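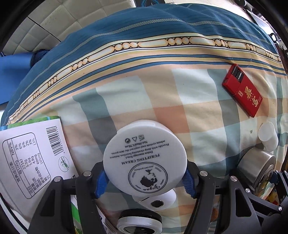 ハンドグリッパーで物を集めるデータ収集の手順書を、先月から少しずつ書き直している。いまの版は全部で51項目あり、新しく入った人が最初の日に読み切れる長さではない。削る前に、どの項目が実際に効いているのかを自分なりに整理しておく。まず把持の位置について。円い容器は左右の爪先のパッドで側面を挟み、印字のある面にはパッドをかけない、と決めている。PURIFYING CREAMの白い容器のように文字が平らな面に集まっているものなら、側面を持てば商品名がそのまま読める。文字が逆さまになるのは構わない。向きをそろえる規則は以前あったが、Bram Hoekstraさんと相談して外した。そろえようとして持ち直す動作が増え、記録が不自然になるからだ。

次に、物の置き方。旧版には「対象物どうしを離して置く」とあったが、これは書き直した。重なりや隠れがある配置も一定の割合で入れる。ただし、取る順番を始める前に決めておき、途中で変えないこと。迷って爪が行き来した回は、成功していても別フォルダに分ける。

布を敷く場合は、柄物でもよい。しわは伸ばしても伸ばさなくてもよいが、一回の収録のあいだは直さない。手で直した場合はその回を終了にして、番号を新しく取る。

爪の開き幅の確認は、毎回の始めと、500回ごとに行う。Kindhamの現場では始めだけにしていたところ、ずれに気づくのが遅れ、481回分を見直すことになった。見直しには二日かかった。あの作業はもうやりたくないので、この項目は残す。

記録票の書き方も変えた。これまでは自由記述だったが、「滑り」「押し倒し」「持ち直し」の三つに丸をつける形にして、それ以外だけ文章で書く。Isla Nepiaさんからは「落下」も入れてほしいと言われている。滑りと落下の線引きがまだ書けていないため、次の版まで保留にした。案としては、台か布に触れたら落下とするつもりだ。

保存名の規則はLaneckで使っていたものをそのまま引き継ぐ。登録した対象物は3,000を超えたので、いまさら変えるほうが危ない。

残っているのは、食品の包みの扱いと、重い物の上限の二つ。日曜の午前に続きを書く。

ブログ内検索 キーワードを入力 検索

お問い合わせ | © Posell作業メモ | ページの先頭へ戻る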